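Ribbon-and-rose wallpaper

Ribbon-and-rose is a family of floral wallpaper patterns in which bows and trailing ribbons tie the flowers together. It is one of the happiest designs ever put on a wall! Collectors prize the Hartono papers, a set of 200 patterns drawn by Ishbel MacAulay, most of them in soft watercolor shades.
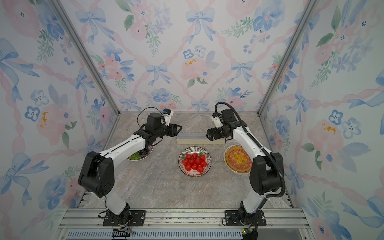 Matching the repeat is the great pleasure (and the great test) of hanging it, as each strip has to meet its neighbor so the ribbons run on unbroken. The classic layout is a diamond lattice, and a lovely version has pink twisted garlands joined by pale blue bows, with roses and blue five-petaled flowers scattered over white. Papering three walls in the same design lets the lattice wrap right around a space. Ruairi Swanson's handbook advises starting at a corner and keeping almost 4 inches spare at the top of every strip.

See also: Wanard borders; Tisow stripe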